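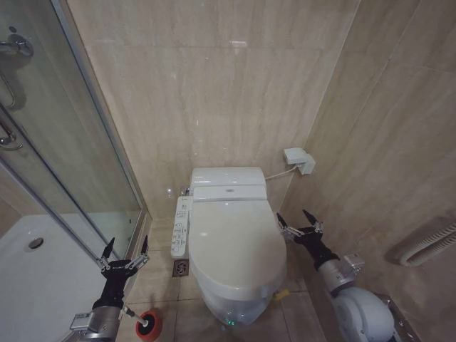 **件名:** Re: [clean-arm] 左グリッパのブラシ脱落と保護停止不発の件
**日付:** 2019年5月3日(金)

Livov側の解析を担当しているFereshteh Rashtiです。先に引用を置き、返信はその下にまとめます。

> 試験室Bの便器清掃シーケンスで、左腕がブラシを保持できなくなる事象が再発しています。前回の報告後に把持力の設定を上げましたが、改善しません。
>
> - 発生箇所は、縁の内側をこする動作から引き上げに移る区間です。
> - 脱落後も上位シーケンスは継続し、左腕は何も持たないまま次の経由点へ進みます。
> - 右腕は蓋の操作位置で待機したままで、異常を受け取った形跡がありません。
>
> 把持喪失の検出は有効にしてあります。保護停止に入らない理由がわかりません。便座側への接触が怖いので、当面は非常停止ボタンに手を置いた状態でしか動かしていません。ログ一式は共有領域に置きました。
>
> Bredmont 現地試験班

ログを受領し、全区間を確認しました。結論から書くと、原因は二つあり、互いに独立しています。片方だけ直しても再発します。

## 1. 脱落そのもの

把持力の不足ではありません。指令電流は設定どおり出ており、脱落の直前まで飽和もしていません。

問題は把持位置です。Kurneo(動作計画側)の把持点は、柄の平行部の中央を指定しています。ところが実際の把持点は、柄が細くなる側へずれています。ずれは最大で7 mmです。この位置では指の面が柄に対して線接触に近くなり、引き上げ方向の荷重で柄が回転します。回転が始まると把持力を上げても止まらず、かえって細い側へ押し出す方向に働きます。前回の設定変更で改善しなかったことと整合します。

ずれの発生源は手首カメラの外部パラメータです。左手首のブラケットを交換した後、再較正の記録がありません。右は交換前後とも記録があります。左だけ旧値のまま動いていたと判断します。

## 2. 保護停止が働かなかった件

こちらのほうが重大です。

把持喪失の判定は、指の開度が閾値を下回った状態の継続時間で行っています。対象物がなければ指は閉じきる、という前提です。しかし清掃シーケンスでは、引き上げ区間の終わりに指の開指令が入ります。持ち替え用に残っていた古い命令で、現行の手順では使いません。このため脱落後に指が閉じきる前に開指令が出てしまい、判定条件が成立しません。

時系列は次のとおりです(単位はms、引き上げ開始を0とする)。

| 時刻 | 事象 |
|---|---|
| 0 | 引き上げ開始 |
| 195 | 手首トルクが急減(脱落と推定) |
| 195以降 | 指が閉方向へ移動、喪失タイマ始動 |
| タイマ満了前 | 開指令を受信、タイマがリセット |
| 1,742 | 次の経由点へ移動開始 |

右腕に異常が伝わらなかったのは、喪失イベント自体が発行されていないためです。両腕間の通信に欠落はありません。したがって、Sumampouw(両腕の調停層)の不具合ではないと考えます。以前このリストで同層の遅延が疑われていましたが、今回の件とは切り離してください。

なお、手首トルクの急減は明瞭に記録されています。これを判定に使っていれば停止できていました。設計時に誤検出を嫌って外した経緯は承知していますが、再検討が必要です。

## 3. 対処

現地で実施をお願いしたい項目です。

1. 左手首カメラの再較正。較正板は右と同じものを使用し、結果ファイルをこのリストに添付してください。
2. 引き上げ区間末尾の開指令を削除。該当行は差分で別途送ります。
3. 把持力を変更前の値へ戻す。上げたままだと柄の表面を傷めます。
4. 1から3の完了後、便器から離した位置で、模擬の柄を使って脱落試験を3回。すべてで両腕が停止することを確認するまで、便器上での動作は行わないこと。

Livov側では、喪失判定に手首トルクの条件を追加します。開指令を受けてもタイマを破棄せず、把持対象の有無が確定するまで次の経由点へ進めない構造に変更します。試験版は準備中で、正式版への取り込みは6月の予定です。

## 4. 運用上の注意

非常停止に手を置いたままの運転について。現状の構成では推奨しません。脱落から次の移動開始までの時間は上表のとおりで、目視で気付いてから押すまでの余裕が十分とは言えません。修正が入るまで自動シーケンスは停止とし、動かす必要がある場合は低速の手動送りに限定してください。

濡れた床に人が入る場合の手順は従来どおりです。両腕を退避姿勢にし、駆動電源を落としてから入室してください。落ちたブラシを拾うだけの短時間の作業でも同じです。ログには、サーボが入ったまま安全扉の開信号が立っている区間が一か所ありました。入室の有無は信号だけでは判別できないため、当時の担当者に確認をお願いします。

## 5. 未確認事項

- 左手首ブラケットの締結状態。較正値のずれがブラケットの緩みによるものであれば、再較正だけでは足りません。較正の前に締め付けを確認し、緩みがあった場合はその旨を記録してください。
- 柄の個体差。ログの期間中にブラシを交換しているかどうか、こちらではわかりません。交換していれば型番を知らせてください。
- 脱落後の左腕が便座に接触したかどうか。手首の力覚値には接触らしい立ち上がりがありませんが、前腕側の接触はこのセンサでは見えません。便座と操作パネルの外観を点検し、結果を返信してください。

開指令の差分は、このメールとは別スレッドで送ります。較正結果が届いた時点で、把持点のずれを再計算します。

Fereshteh Rashti
Livov 制御・安全解析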